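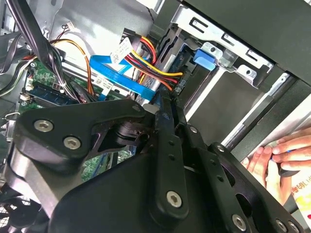

What Happens Inside a Computer?

A computer can play a song, show a movie, and help you write a story. To do any of those jobs, it needs several parts that work together. Each part has its own work to do.

The processor

The processor follows instructions. A program is a long list of them, and most of the steps are very small. Add these two numbers. Check if they match. Move on to the next step. A processor can do billions of these small steps in one second.

Memory

When you open a drawing program, the computer copies it into memory so the processor can reach it quickly. Your drawing goes there too while you work on it. Memory forgets everything when the power goes off. If you have ever lost your homework in a power cut, this is why.

Storage

Storage keeps things even when the computer is turned off. Your photos, games, and saved homework are in storage. Some computers use a hard drive, which has spinning disks inside. Many newer ones use a solid-state drive, which has no moving parts and is usually faster.

Think of memory as the top of your desk and storage as the drawers. The desk holds what you are using right now. The drawers hold everything else.

The motherboard

The motherboard is a large, flat board that the other parts connect to. Thin metal lines run across it and carry signals from one part to another.

Power and heat

The electricity in a wall outlet is too strong for most computer parts. A power supply changes it into a lower voltage, often 12 volts or less.

Parts get warm when electricity moves through them. If they get too hot, the computer slows down or shuts off. Many computers have fans to blow the warm air out -- that is the humming sound you may hear during a big game.

Bits and bytes

Computers store everything as ones and zeros. A single one or zero is called a bit, and eight bits make a byte. In plain English text, one letter usually takes one byte. The word "cat" needs 3 bytes. A photo can need millions.

Stay safe

Never open a computer by yourself. Ask an adult, and make sure it is turned off and unplugged first. The power supply should stay closed -- it can hold a shock even after it is unplugged.

Words to know

Bit: a single one or zero
Byte: eight bits
Voltage: the push that moves electricity along

More from Lillitell
How Does a Battery Work?
Why Is the Ocean Salty?
Where Does Rain Go?
How Are Crayons Made?
What Is a Magnet?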